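Vumby Home Forum > Laundry, linen and general tidying
Thread: Sorting the clean pile, and what to do with pillows
Started by tansypot, 4/12/20

tansypot wrote:
Right, I need some sensible heads. We moved in September into a flat with one proper cupboard in it, and ever since then the clean washing has lived in a heap. It gets washed, it gets dried, and then it gets put on top of the last lot. I had a go at it this morning and gave up halfway with a cup of tea.

My system, if you can call it that, is to spread things out next to each other before I fold anything. Light things to the left, dark to the right, smooth out what I can with my hands and then fold. The trouble is the creases. My cream top with the pink pattern is the worst of the lot. The bottom hem behaves itself but just above it there's a whole fan of wrinkles, and it always sets like that. The blue-grey stuff next to it is big and floppy and I never know where to start with it.
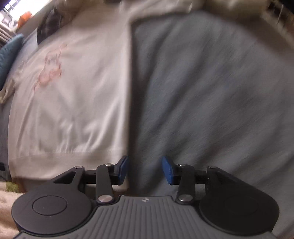 Magdolna Lengyel replied:
Fold the big things first! I used to do it your way round, tops and little bits first, and by the time I got to anything large I had no space left and no patience either. Get the big cloth folded and off to one side and you've suddenly got room to do the top properly. For the creases I'd hang it in the bathroom while somebody has a shower. Twenty minutes and most of them drop out.

ovenglove_kit replied:
Disagree with the above, sorry Magdolna. Small things first every time. If I start with a duvet cover I'm cross before I've got going. Doing a few tops gives me a nice little stack and I feel I'm getting somewhere.

Also steam from a shower has never once worked for me. Maybe my bathroom is too draughty. I iron, inside out, on the coolest setting, with a tea towel over the pattern so the iron doesn't touch it. Check the label before you try it on anything shiny though.

Magdolna Lengyel replied:
Each to their own, but I've got a double bed to fold on and if a duvet cover is sitting on it there is no room for your nice little stack :)

tansypot wrote:
Ha, well I tried both this afternoon. Big first does clear the space, I'll give you that, but I did get cross. So you're both right, no help at all!

Kit, what do you use for the tea towel? Just an ordinary cotton one?

ovenglove_kit replied:
Ordinary cotton, yes, a plain one. I did it once with a souvenir one from Penrose and spent the whole time worrying that the print would come off on my blouse. It didn't, but I wouldn't do it again.

rhubarb_lane replied:
Can I be the awkward one and say why fold at all? I hang everything I possibly can. I bought a Miltari rail when we were between wardrobes and never put it away again. Tops go on it straight off the airer and they never get the chance to crease. The only things I fold are towels, sheets and jumpers.

It does look a bit like a jumble sale in the bedroom — my husband hates it — but I've not ironed since the summer.

Magdolna Lengyel replied:
I couldn't live with that, I'd be looking at it all night. And the dust!

rhubarb_lane replied:
You wear them before they get dusty. That's my theory anyway.

tansypot wrote:
A rail is tempting but I've measured and the only gap we've got is 800 mm, and that's with the door not opening all the way. I might go for hooks on the back of the door instead.

Next question, pillows. We've ended up with seven (don't ask, two households' worth) and they take up more room than all the clothes put together. When I'm sorting they just go on the floor, the grey carpet at the moment, like the big white one, and then I'm stepping over them for the rest of the day. Do you bag them? Squash them? I looked at the Bornora storage bags, the sort you suck the air out of with the hoover, but I've heard mixed things. I'd like to keep the good ones and not end up with pancakes.
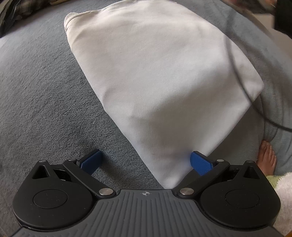

Replies, page 2

ovenglove_kit replied:
I wouldn't squash a pillow you like. I did two feather ones in a vacuum bag over a winter and they came out in lumps. The cheap fibre ones puffed up again after a day or so, so it may depend what's in yours. An old zip-up duvet bag with some air left in it is fine, pushed under the bed.

rhubarb_lane replied:
Mine were feather too and they were perfectly all right after a tumble on low with a couple of tennis balls. I think people leave them squashed for too long. Couple of months, fine. I wouldn't go beyond that.

And do you need all seven? We cut down to four and I can't say I've missed the others. Our local animal rescue took them for bedding, but ring first as some won't have feather.

Magdolna Lengyel replied:
Keep one spare for visitors and put the rest inside cushion covers. I've got two on the sofa like that and they look perfectly respectable. You do have to buy big covers.

tansypot wrote:
Oh I like the cushion cover idea, that gets two off the floor straight away. I'll ring round about the flat ones tomorrow. The good ones can go in the duvet bag under the bed, no hoover involved, as I'm too much of a coward.

The cream top is hanging in the bathroom now waiting for somebody to have a shower. If it's still creased in the morning, Kit gets the point.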